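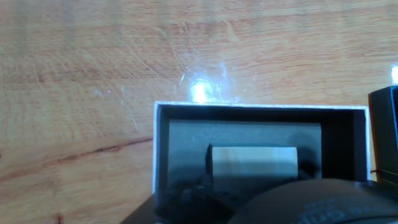

Acabamento de tampos de madeira: notas sobre óleo, verniz e umidade

Refiz no inverno o acabamento de três móveis e anotei o procedimento para não ter de redescobrir tudo na próxima vez. O texto trata de madeira maciça em uso interno. Lâmina fina exige outro cuidado na lixa e fica de fora.

Diagnóstico do acabamento antigo

Antes de comprar qualquer produto é preciso saber o que já está na peça. O teste que uso é o dos solventes, feito em área escondida, de preferência na face inferior do tampo. Uma gota de álcool etílico deixada por dois minutos amolece goma-laca. Se nada acontece, repito com thinner: a laca nitrocelulósica fica pegajosa, o poliuretano quase não reage. Óleo curado não forma filme e, portanto, não há o que amolecer; o pano sai levemente amarelado e só.

O segundo teste é o da gota de água. Em filme íntegro, a gota permanece alta e com borda definida. Em óleo gasto, espalha-se e escurece a madeira em poucos minutos. Num verniz riscado, o resultado varia de ponto a ponto, e convém repetir em pelo menos quatro posições.

Riscos superficiais em verniz aparecem como linhas esbranquiçadas. A cor clara vem da dispersão da luz nas bordas do sulco e não indica, por si, que a madeira foi atingida. Passo a unha na perpendicular. Se ela não prende, polimento resolve. Se prende, o filme precisa ser recomposto ou removido.

Luz rasante

Toda avaliação de superfície deve ser feita com luz lateral e baixa. Uma lâmpada no teto produz um reflexo concentrado que esconde o defeito exatamente onde se está olhando. Uso uma luminária de bancada apoiada no próprio tampo, com a cabeça na horizontal, e giro a peça em vez de mover a lâmpada. Marco os defeitos com lápis macio. A caneta penetra no poro e dá trabalho para sair.

Lixamento

A sequência que adoto é 120, 180 e 240, sempre no sentido do veio. Pular de 120 para 240 economiza tempo na lixa e cobra depois, no acabamento, com riscos que o óleo realça. Para óleo, paro em 240. Lixar mais fino fecha a superfície e reduz a absorção. Para verniz, 180 basta na madeira crua, e o 320 fica reservado para o intervalo entre demãos.

Ettore Zuccaro, que me vendeu a maior parte da madeira dos últimos anos, defende umedecer o tampo antes da última lixa para levantar a fibra. Testei em duas metades da mesma tábua. Com produto à base de água a diferença é clara ao tato. Com óleo, não percebi nenhuma.

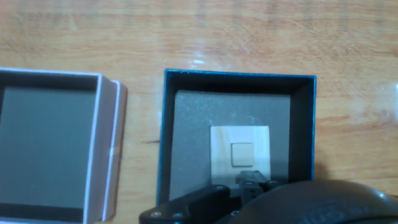 Terminado o lixamento, aspiro e passo um pano seco de algodão. Pano pegajoso comercial às vezes deixa resíduo de cera, e resíduo de cera sob poliuretano à base de água provoca crateras. Perdi um tampo inteiro assim e tive de voltar ao 120.

Óleo ou verniz

Tratei uma mesa com o óleo da Wollport e outra com o verniz da Longo. São produtos de categorias diferentes, e a comparação só vale para o meu uso.

O óleo foi aplicado em três demãos finas, com remoção do excesso depois de 15 minutos. O ponto crítico é essa remoção. O que sobra na superfície não endurece direito, fica grudento e prende poeira. A cura completa levou semanas, embora a mesa pudesse ser usada com cuidado bem antes. A manutenção é simples: lixa fina no ponto danificado, nova demão local, pano. Os panos usados vão abertos para o varal, ao ar livre, até secarem por completo. Embolados, podem entrar em combustão espontânea.

O verniz pediu quatro demãos com trincha sintética e lixa 320 entre elas. Protege melhor contra água parada e álcool. Em compensação, o reparo localizado é difícil de disfarçar, porque a emenda entre filme novo e antigo aparece contra a luz. Um risco profundo no centro do tampo costuma significar refazer o tampo todo.

Umidade e movimentação

A madeira continua a trabalhar depois de acabada. Nenhum dos dois produtos impede a troca de umidade com o ar; apenas a retardam, o verniz mais do que o óleo. Em janeiro, com a casa úmida, medi no tampo maior 2 milímetros a mais de largura do que no auge do inverno seco. No comprimento, nada que eu conseguisse medir.

Daí a necessidade de fixar o tampo à base com furos oblongos ou grampos que deslizem. Tampo parafusado rígido racha, em geral seguindo uma linha de veio já existente. Nem toda linha escura, porém, é rachadura: há depósitos minerais e veios de resina que enganam bem. Uma lâmina de estilete, passada sem pressão, distingue os dois casos.

Chepkoech Biwott me escreveu perguntando se vale acabar também a face inferior. Vale, e com o mesmo número de demãos. Tampo selado de um lado só troca umidade de forma desigual e tende a empenar.

Custo

Gastei 268 reais no material da mesa oleada, incluindo lixas. A envernizada saiu mais barata em produto e mais cara em horas. A terceira peça, um aparador comprado na Ternosham, consumiu duas latas a mais do que eu previa por causa do topo das tábuas, que absorve muito acima da face. Na próxima vou diluir a primeira demão ali e anotar a proporção.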